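Wanted: Walkers and Two Route Leads for the Marnska Night Walk

Most charity walks promise to raise awareness. We have put on enough of them to wonder what that means. Last September 1,308 people signed up to walk for veterans' mental health, a lot of them got a T-shirt, and when we called the peer support line afterward they told us what they needed was drivers and somebody to pay the phone bill. So this year's walk pays for drivers and the phone bill. If that sounds dull to you, there are plenty of other events on the calendar.

The Marnska Night Walk is a 12-mile loop starting and finishing at the Trarnonthorpe fairground. Gates open at 6:30 p.m. and the first group leaves at 8.
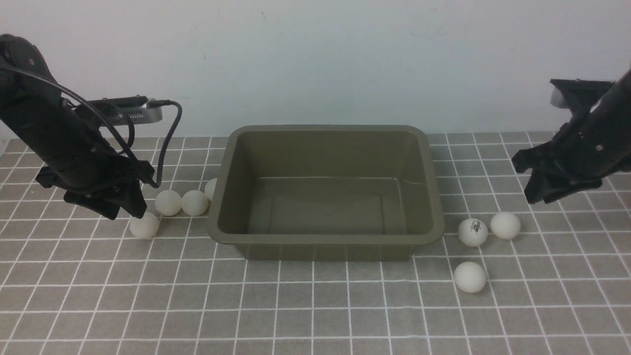

Walkers can register alone or in a team of up to 12. There is no minimum pledge. We dropped it after hearing from people who had paid their own way in because they were embarrassed to ask their coworkers, and I doubt that did anyone much good. Cash still turns up on the night, and it goes into a plain plastic tub, dark green with a wide rim, at the sign-in table. Checks and card payments go through the website. Whatever comes in is counted the same night, and the total goes up on our page before the costs come off and again after.

You do not have to be a veteran, know a veteran or have a story to tell. Please don't feel you have to give us one. We won't be asking for it on the form.

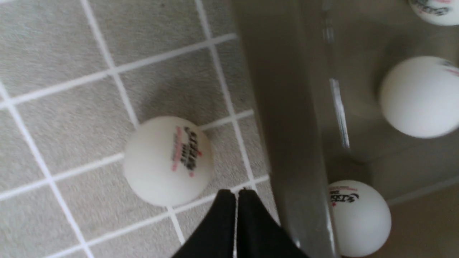
A printed white ball on the gridded mat.

We also need 2 paid route leads. It's temporary work, 44 hours in all, most of it in the three weeks before the walk. You would:

- walk the full loop at night at least twice and write down what's wrong with it
- deal with the county over the road crossings, which takes more patience than you'd think
- brief the marshals and stay until the last walker is in
- tell us when one of our ideas is bad

Experience with events is useful. Experience with the kind of event where everybody hugs and the water runs out at mile seven is less useful, but we'll read your application. A first aid certificate is required and must be current. You need your own transportation. Veterans and military spouses are encouraged to apply — and no, we don't have a quota or a badge for it.

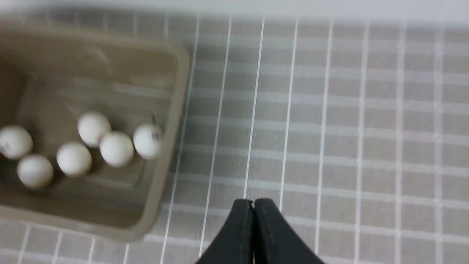 Do I have to finish the whole 12 miles?
There are pickup points at Atow and at Yalçınkaya, and a van will bring you back to the fairground from either one.

To walk, fill in the form at the front desk of the fairground office or on our page. To apply for a route lead job, send one page on what you've done and one paragraph on what you think is wrong with charity walks. Applications close at noon on the last day of July. We reply to everyone, though it can take us a couple of weeks.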